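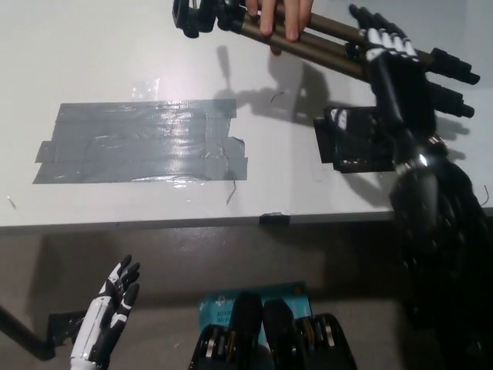 *Photo: head camera, bench 2, G. Leemans*

September, evaluation notes, Podus hand kit (right and left), second loan period from Wolladero. Bench 2, started 09:40.

Purpose of this entry: handover and release trials with the folding tripod, plus whatever else came up. The purchase decision is due at the end of the month, and the open items from the first loan period were grip on bundled objects, cable routing at the wrist, and the state of the documentation. The first two were looked at today. The documentation has not changed.

**Set-up**

Right hand on the right arm, left hand fitted but parked palm open below the table edge. Head camera as normal. Kit firmware as delivered, no local patches. Grip profile "wrap", force limit at the second step. Arm speed reduced for all trials with a person at the table.

The white tabletop stays. I looked at swapping it for the matt grey one because of the reflections from the duct tape patch on the left side, but the right hand works clear of it and moving the table means redoing the calibration. The patch does throw a bright streak into the head camera. If we move any task to the left half, cover it first.

**Object**

Folding tripod, slender bronze-brown metal legs, black head with ring clamp, two ribbed rubber feet at the end we care about. Chosen for three reasons: the legs shift against each other when squeezed, the mass is nearly all at the head end, and the surface is smoother than anything in the Wolladero sample set. Their sample set is mostly boxes and bottles, on which any hand in this price band would do well.

**Handover trials**

Procedure: person holds the bundled legs from above, near the head end. Right hand closes on the legs between the person's hand and the feet. Hold together for a count of three, person lets go, arm lifts and holds. Release back to the person on command.

20 attempts. Results:

- 14 clean: grip closed, person let go, tripod held through the lift.
- 3 rotated in the grip after the person let go, head end dropping. Still held.
- 2 slipped out along the legs towards the feet. Caught by hand.
- 1 aborted by the controller, over-current on the thumb.

All three rotations came with the grip close to the rubber feet. That is a plain lever problem and I would not blame the hand for it. Moving the grip point towards the head by a hand's width removed it for the rest of the session, but leaves less room for the person's fingers. Minimum comfortable gap needs to be written into the task sheet.

The two slips are more interesting. In both, the fingers had closed fully over the top of the legs and reported good contact, and the legs then rearranged inside the grip. The bundle got thinner and the controller did not follow it. Malý's earlier note on the gripper from Prarkton describes the same behaviour with a bunch of cable ties. The Podus manual has a setting called "re-close" which should deal with this. It is off by default, and the manual gives it one line. Turned it on after attempt 12. No slips after that, but eight attempts is too few to claim anything.

The over-current abort cleared with a restart of the hand controller. Log kept. The error code is not in the manual's table.

**Release**

Release on command is good. Fingers open together, no dragging on the rubber feet. Release on pull (person tugs, hand lets go) is poor at the default threshold: the person has to pull hard enough that the whole arm moves. Lowered the threshold twice. At the lower setting it worked, and it also let go once during the lift with nobody touching it, so that setting is no use either. Somewhere between the two there may be a usable value. Wolladero say the next firmware will separate tug detection from load change. No date given.

**Fingers and surface wear**

White segments on the fingertips and joints wiped down and checked under the lamp after the session. Light marks on the index and middle fingertips from the metal legs, nothing that catches a fingernail. Replacement fingertip sets are listed at 24 euros per hand. Reasonable.

**Wrist and cables**

The cable run along the right arm is still exposed at several places. At full wrist rotation one loop comes close to the silver joint. No contact seen today, checked by hand through the whole range with the drives off. I want a sleeve or a clip there before anybody runs it unattended. This was raised in the first loan period and the reply was that a clip "is available". It was not in the box.

**Cycle counts**

Hand controller counter read 1,142 closures at the start of the loan. After today it reads 1,684. That includes the open/close warm-up routine, which adds far more than the trials do. Anyone comparing wear between the two units should subtract the warm-up or it means nothing.

**Price and terms**

The quote covers both hands, controller, one year of firmware. Extended support is separate, and the quote does not say whether the wrist parts fall under it. Asked in writing. I would not sign without an answer, as the wrist is what I expect to need attention first.

**To do**

- Repeat handover set with re-close on from the start, same operator.
- Same again with a second operator, smaller hands if possible.
- Find a pull-release threshold between the two tried.
- Send over-current log to Wolladero with the error code.
- Chase the cable clip.
- Clear the bit of wire off the table by the duct tape.
- Try the black rectangular mount as the next object. Hollow, rigid, with edges, so it should show whether re-close does any harm on things that do not give.

Stopped 15:20. Hand powered down, arm parked, tripod back on the shelf.

GL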